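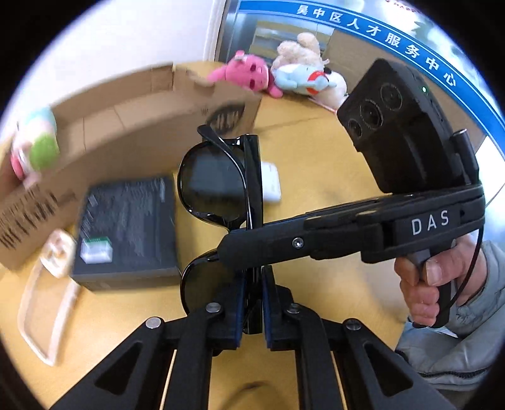 I spent most of September packing and unpacking the same box. The job came through Morkano, who needed demonstrations of household objects being picked up and put away. You do the task by hand with the gripper, the recording gets saved, and later somebody trains a policy on it. My part ended at the upload.

The target was 1,170 usable demonstrations. I had done remote control work before, driving an arm from across the room with a leader handle, and I was slow at it. A good hour got me 15 clean runs. With a handheld gripper there is no arm to wait for, so the pace depends on you. My best day was almost 200.

Soft toys are easy. You can grab a plush anywhere and it gives a little, and if you come in at a bad angle it still lifts. Sunglasses are the worst thing I was given. The folded frame wants to rotate as soon as it leaves the table, and if you squeeze near the hinge one temple pops open. I settled on taking them across the folded frame, on edge, then waiting a beat before moving toward the box. The instructions said to avoid pauses. I asked, and was told a short one was fine as long as I did it every time.

Consistency was most of the job. My first batch got sent back because I kept changing the way I approached the object. To me they were all fine. On playback I could see that I went left in some and right in others for no reason. I redid the whole batch on a Sunday.

The other thing I had to unlearn was fixing mistakes with my free hand. If something slips, you leave it and either regrasp with the tool or mark the run as failed. I ruined a lot of early runs by reaching in.

My wrist got sore in the second week. Resting my elbow on the table between runs helped, and so did switching objects more often.

Morkano has asked if I want the next set, which is kitchen things and is supposed to use two grippers at once. I said yes to a trial day. I would like to see how heavy the second one feels in my left hand before I agree to the rest.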